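Why do takeaway cups have lids?

Ever carried a hot chocolate on a bumpy bus? Then you know. Drinks slosh! A lid keeps most of it in the cup and off your knees.

It helps keep the heat in too. Steam carries warmth away, so trap the steam and your drink stays warm for longer. Simple.

At a drinks counter the cups and lids wait in stacks, all in thier own little spaces. Quick to grab. Paper cups at the back, lids at the front -- black ones, white ones.
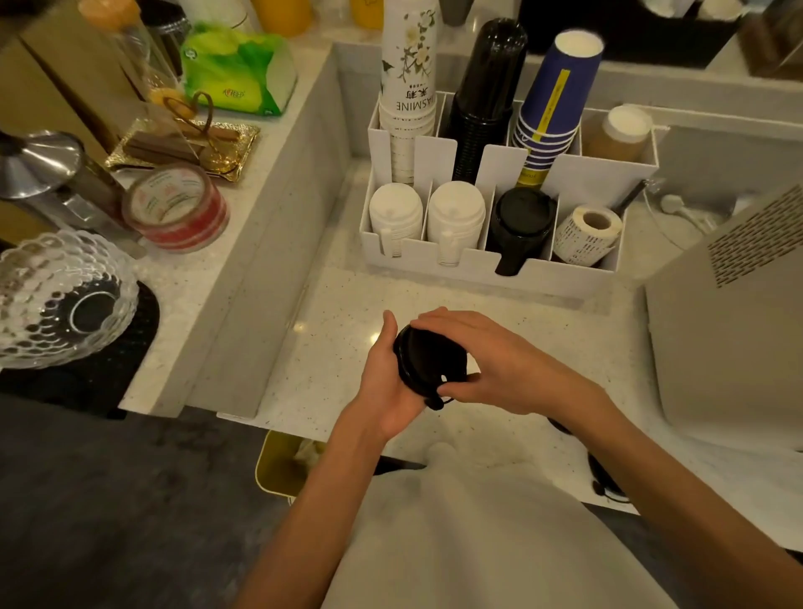
How does a lid stay on?

Run your finger round the top of a paper cup. Feel that rolled edge? The lid has a groove inside that fits over it. Push down all the way round and it grips.

Miss a bit and you get drips. Ayman, aged 7, wrote in to tell us he found out in his dad's car. Oops.

Try it

Get a paper cup, a lid that fits and some cold water. Do it over the sink. Lid on, tip it gently. Any leaks? Press round the rim agian and have another go.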